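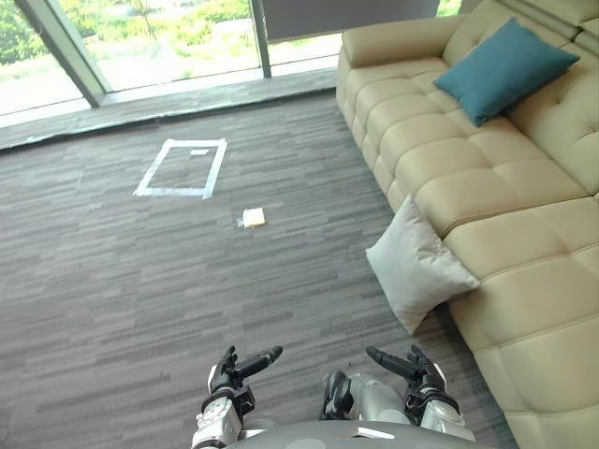

Section 7: Floor pick-up set-up (Sternska two-arm unit)

Notes by Niall Hepburn, who set up the loan unit and tested it against the Britgate guide. Where the two disagree, follow these notes until Britgate sends a correction.

Before you start

The guide claims set-up can be done by "any household member". I would want two adults. Bit-na Hwang and I did it together and still had to restart the unit twice.

1. Clear the floor between the unit and the nearest wall or window. Leave the furniture where it normally sits, or the test will tell you very little.

2. Mark a rectangle on the floor with white tape. The guide asks for perfectly straight edges. Ours were a bit rough and the unit accepted them on the first scan.

3. Put one small, light object on the floor outside the rectangle, in front of the unit. Something flat and soft is a fair test. The blocks that come in the kit are much too easy.

4. Open both hands with the palms facing in. Do this from the Jin menu, never by pulling on the fingers.

5. Check the straps and screws at each wrist. One of our screws had worked loose by run 94.

6. Select Floor, then Learn Area. Stand behind the unit until the tone sounds.

CAUTION: Keep children and pets out of reach of both arms. The stop button cuts power to the hands first and the shoulders second, so the arms can still swing after you press it.

CAUTION: Do not run the unit hard up against a leather sofa. The guide says the finger pads are "furniture safe" but gives no test results, and Britgate did not supply any when I asked.

NOTE: Patterned carpet. The brochure says any floor will do. Error 451 (surface not found) came up on streaky grey carpet whenever the sun was strong. Lowering the blinds seemed to help – I would not call it a fix.

NOTE: Error 667 is not listed anywhere in the guide. Na-rae Cha at the Dumside service desk told us to switch off at the wall and repeat steps 4 to 6.

Do not move on to Section 8 until the unit has finished Learn Area without an error.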